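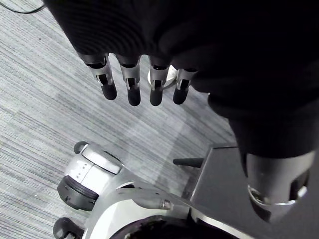

Isora Serial Fiction Collection
Data card and README

Summary

The Isora Serial Fiction Collection contains 126 works of amateur fantasy and romance fiction, first posted in installments on the Isora reading site and deposited with the Stimunberg Center for Popular Writing. Each work is supplied as plain text, divided by chapter, with a separate record of its posting history. The collection is intended for the study of serial storytelling, reader response and revision practice among unpaid writers.

The present release replaces the June release. Users who hold the earlier files should discard them, as several authors have changed their terms of use or withdrawn chapters.

Contents of the package

stories/ – one folder per work, one text file per chapter
history/ – posting and revision records, in tab-separated form
notes/ – author's notes, where the author agreed to their inclusion
index.tsv – titles, pen names, genre labels, status, language variety
TERMS.txt – full terms of use
CHANGES.txt – list of changes between releases

Of the works included, 73 are complete. The remainder were left unfinished by their authors or were still in progress when the files were prepared. The status column in index.tsv reads "complete", "open" or "abandoned". The last label is used only when the author confirmed it in writing. A long silence on the site was not treated as evidence of abandonment.

Source and selection

Isora opened as a members' board for readers of the Pfister paperback line and later accepted original fiction. The Center invited every author with at least one work of three chapters or more to take part. A total of 76 authors agreed. Works were not judged for quality, and no work was excluded for spelling, grammar or style.

Three kinds of material were left out: fiction based on characters owned by others, works written jointly where one author could not be reached, and chapters restricted to adult members.

Preparation of the text

Text was exported from the site with the Ilex converter, then checked by hand against the posted pages. Line breaks, scene dividers and italics have been kept. Italics are shown with single underscores. Spelling has not been corrected, and names that change from chapter to chapter have been left as the author wrote them. In one long work the heroine's brother has three different names; this is a feature of the source.

Chapter titles appear on the first line of each file. Where an author gave no title, the line is blank. Earlier releases filled the gap with a chapter number, which caused confusion in works that contain a prologue.

Reader comments are not included. The history files record only whether a chapter was edited after comments had been posted.

Genre labels

Labels were chosen by the authors from the site's own list. They overlap and should not be taken as a formal classification. "Court intrigue" and "quest" are the most common. A label of "romance" does not indicate that the work has a happy ending.

Known limitations

The collection favors long works. Around 40 of the titles make up well over half of the text by length, and averages taken over the whole collection will reflect the habits of their authors. Users comparing openings, dialogue or description are advised to sample by work and not by chapter.

Posting dates before the site's first server move are unreliable and are marked with a question mark in the history files. Some opening chapters exist only in revised form.

Terms of use

Authors retain copyright in their work. The files may be used for teaching and noncommercial research. Short passages may be quoted with the author's pen name and the title of the work. Complete chapters may not be reposted. Users must not attempt to connect pen names to legal names.

Authors may withdraw at any time – withdrawn works are removed from the next release and listed by number only in CHANGES.txt.

Suggested citation

Stimunberg Center for Popular Writing. Isora Serial Fiction Collection. Data files and documentation. October 2025.

Related items
Isora Author's Notes: Coding Guide
Pfister Paperback Blurbs, a Checklist
Ilex Converter: Notes for Depositors
Prologues and False Starts: A Reading List

This site uses cookies to remember your display settings. Accept | Decline

Contact the Center | Copyright Stimunberg Center for Popular Writing | Back to top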